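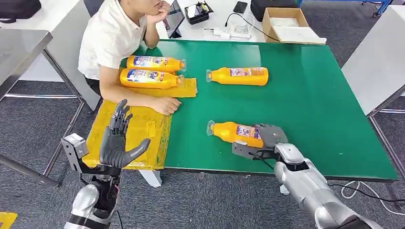 The purpose of this project was to examine how the surface and layout of a packing table affect the handling of small bottled goods before they are bagged. The work was carried out in the ground floor workshop of the Mansour Building at Mornholm College, as part of the second-year course in Packaging and Workplace Practice. The orange plastic bottles used in the study have clear caps and printed labels, and on the large green-topped table they are lying on their sides, one of them resting partly on a flat yellow plastic bag. 

Author: Tarek Hamdan
Submitted: 12/07/2026
Course: Packaging and Workplace Practice, Year Two

1. Background

Small packing operations often work from a general purpose table. The table is seldom designed for the goods placed on it, and the person packing is left to decide where the bottles, the bags and the finished packages should go. In the preliminary visit made to the Kelurdale supply store in August of last year, the author observed that bottles were set down wherever space was free and that bags were frequently found underneath them. Staff at the store did not regard this as a fault. They did, however, report that bottles rolled to the floor several times in a working day, and that labels had to be checked twice when an order contained more than one product.

The store agreed to share its packing instructions with the college, and these were used as the basis for the tasks described in Section 3. No store equipment was used.

2. Questions

The project addressed the following questions:

Does a round bottle laid on its side take longer to pack than one standing upright?
Does the position of the bag on the table affect the number of interruptions?
Can a simple change to the layout reduce label errors without new equipment?

The third question was added after the first review meeting, when the course instructor pointed out that the original plan dealt only with speed.

3. Materials and Method

The table was used as found in the workshop. Its height was not changed, and the green top was wiped before each session. Bottles were supplied empty by the college stores and filled with water to an equal level by the author. Bags were of the Ekham flat type, taken from the pack by hand and opened at the table. A stool was provided, but packers were free to stand.

Three layouts were compared. In the open layout, bottles and bags shared the surface and no places were marked. In the upright layout, bottles stood in a row along the far side of the table, with bags stacked at the left. In the lined layout, bottles lay on their sides against a low wooden strip with their labels facing up, and the bags were again kept at the left, clear of the bottles.

Each layout was used for 300 packing cycles. One cycle consisted of selecting a bottle, reading the label against a printed order card, placing the bottle in a bag, closing the bag and moving it to a tray on the side bench. A cycle was recorded as interrupted if the packer had to stop a bottle from rolling, free a bag from beneath a bottle, or turn a bottle to find the product name. Times were taken with a hand stopwatch. Packers changed places after every set in order to limit the effect of tiredness.

4. Results

The open layout produced the largest number of interruptions, with 149 interrupted cycles. Most of these were caused by turning the bottle to find the label. Trapped bags were the next most common cause. Rolling was less frequent than expected, although it caused the longest delays when it did occur - in one case the bottle traveled under the side bench and the set had to be restarted.

The upright layout removed rolling almost entirely, but it introduced a different problem. Bottles were knocked over when a packer reached across the front of the row to the back, and a falling bottle usually disturbed its neighbors. Label reading was also uneven. Bottles placed with the label turned away gave no sign of their contents from the seat, and packers tended to lift and replace them.

The lined layout gave the lowest number of interruptions and the most regular cycle times. The label could be read before the bottle was picked up, and a wrong bottle was normally noticed while it was still on the table. Packers took a short time to become used to keeping the labels uppermost, and the first set in this layout was slower than the first set in the open layout.

5. Discussion

The results suggest that lying a bottle on its side is not in itself a cause of slow packing. The difficulty in the open layout came from the absence of any fixed direction or place. When bottles lay at different angles, packers had to adjust the grip each time, and several reported that they had begun to straighten the bottles between cycles without being asked to do so. This unplanned tidying was not timed separately, and it should have been.

Keeping the bags away from the bottles had a clear effect in both of the altered layouts. A flat plastic bag offers little resistance when a bottle is placed on it, and the packer may not notice until the bag is needed. The yellow color of the bags was helpful against the green top, as a stray bag could be found quickly.

The wooden strip was held with tape and came loose twice. It would need to be fixed properly if the layout were adopted for regular use. Left-handed packers also asked for the bags to be moved to the other side, a request that was noted but not tested.

6. Limitations

Only one size of bottle was used. The order cards were prepared by the author, who also took part as a packer in some sets, and this may have influenced the results. The water level in the bottles was equal throughout, so the behavior of partly filled goods remains unknown.

7. Recommendations

It is recommended that the Kelurdale store try the lined layout at one table for a period of three weeks, using a fixed strip and a marked area for bags. Labels should face up when stock is set out at the beginning of a shift. A second study with mixed bottle sizes is proposed for the next course group, and the order cards and timing sheets have been left with the workshop office for that purpose.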